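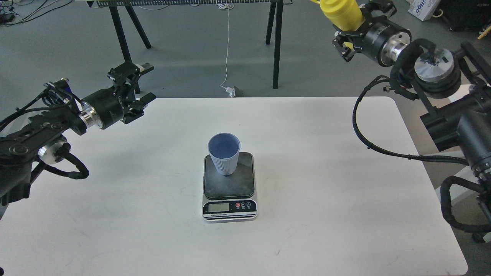
**MENIMVILLE, Monday, December 13, 2021** – The Tavares community kitchen has started a weighing table for people who cook at home and want to measure their sauces and dressings by weight. The table is open in the front room on weekday mornings, and the use of it is free.

The idea came in October, after the kitchen printed its new recipe booklet. All recipes in the booklet are given in grams, and many readers wrote that they own only cups and spoons.

"A cup in my house is not the same as a cup in your house," said Chaminda Amarasinghe, who wrote the booklet. "With a scale we speak the same language."

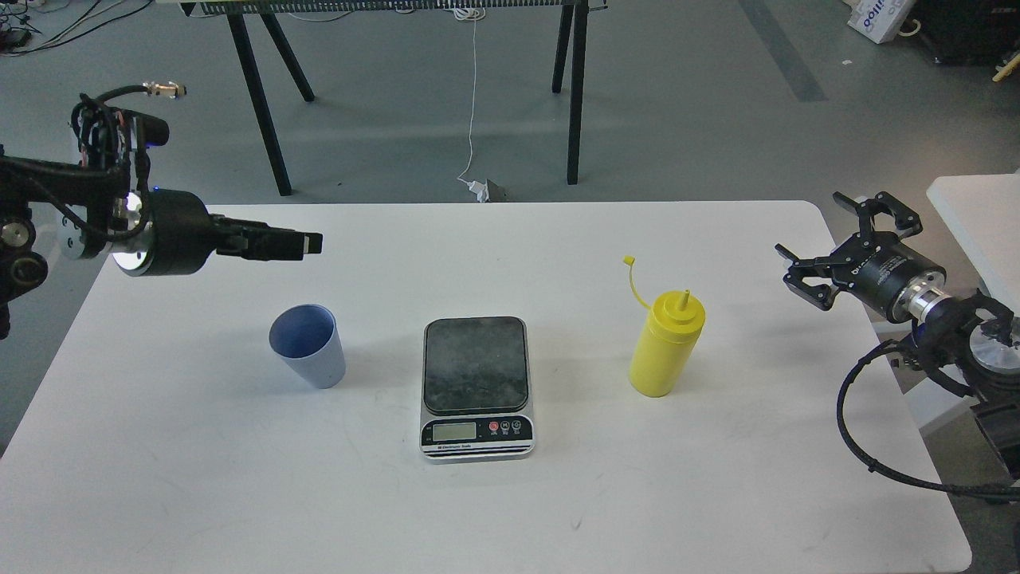
Visitors are asked to weigh the empty cup first and to write this number down, or to set the scale to zero with the cup on it. After that they add the liquid slowly from a squeeze bottle. The first exercise in the booklet is 100 grams of water. The second is a salad dressing for 4 persons.

Welington Sampaio, who teaches the Saturday class, said that most beginners pour too fast at the end. His class has 8 places and is full until the new year. A second class will be opened if the kitchen finds one more teacher.
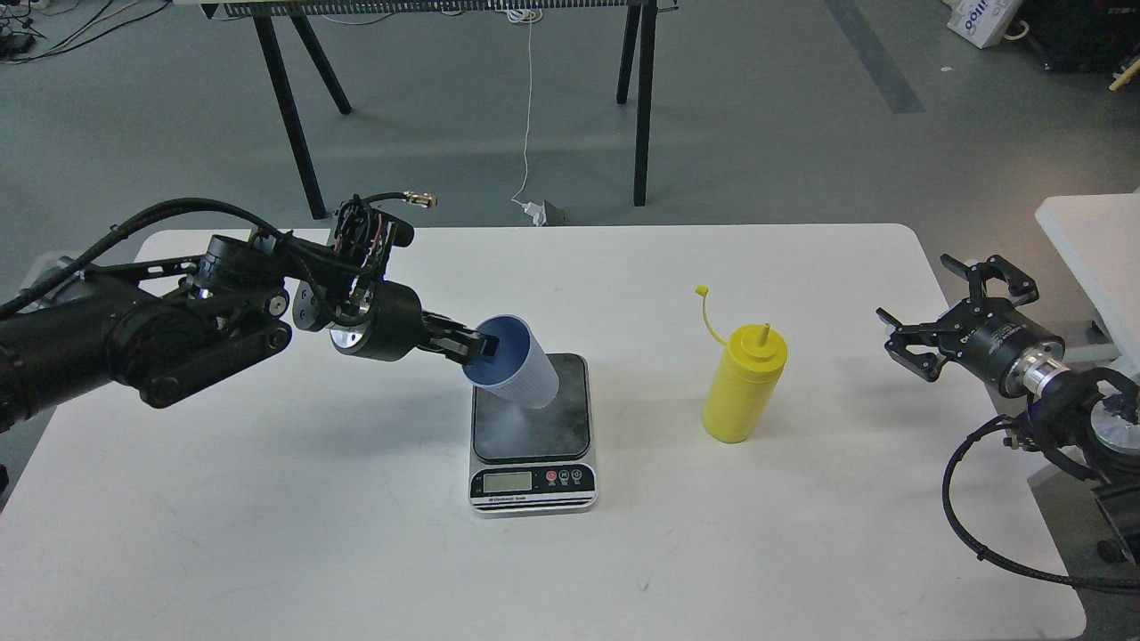

**Can I bring my own cup?**

Any clean cup is fine if it stands flat on the scale and is not too heavy. Please weigh it empty before you start.

The booklet can be picked up at the front desk.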